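Home | Data | Documentation | Releases | Contact

# Neten Rumor Texts: Data Card

A labeled collection of short texts about rumors, hoaxes, and conspiracy beliefs
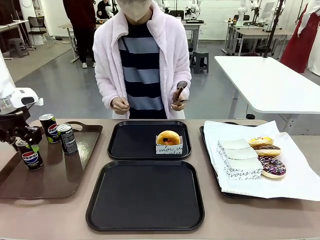 Cans on a brown serving tray, with two square black trays on the table.

## Summary

Neten Rumor Texts contains 400 short written accounts in which people describe a rumor they once heard and whether they believed it. The collection supports research on how unproven claims are worded and passed along. It was prepared under the Mokoena project on everyday belief and is maintained by Ntombi Coetzee.

The texts do not establish whether any claim is true. Labels record how the writer presents the claim, and users should not treat them as fact checks.

## Contents

- `texts/` — one plain text file per account
- `labels.csv` — final labels, one row per account
- `notes/` — annotator comments, lightly edited
- `GUIDE.md` — the labeling guide, version 2

## Labels

Each account carries one of 4 stance labels:

- `believes`: the writer accepts the claim
- `doubts`: the writer questions the claim without rejecting it
- `rejects`: the writer states that the claim is false
- `reports`: the writer repeats the claim and takes no position

The column `source_type` records where the writer says the claim was first heard, such as a relative, a coworker, or a radio program. It is blank where the account gives no source.

## Collection

Accounts were gathered through a written form open to adults in Allcombe and Kollness. Writers were asked to describe one rumor in their own words. Spelling was left as submitted. Names of private persons were replaced with initials, and street names were removed.

Two annotators labeled every account separately. They disagreed on 40 accounts, most of them at the line between `doubts` and `reports`. These were settled in discussion, and the first labels remain available in the notes.

## Known limits

The writers come from two towns and wrote in English only. Local subjects — the closed reservoir road in Kollness above all — appear more often than they would in a broader collection. Sarcasm is not marked. Several accounts describe a belief held in childhood; in these cases the label follows the writer's present view.

## Use

The collection may be used for teaching and noncommercial research. Users may not attempt to identify writers. Published work should name the collection and the version of the guide.

Corrections are reviewed each Wednesday. Requests should give the file name and the label in question. The next release is planned for June.

Share | 4 comments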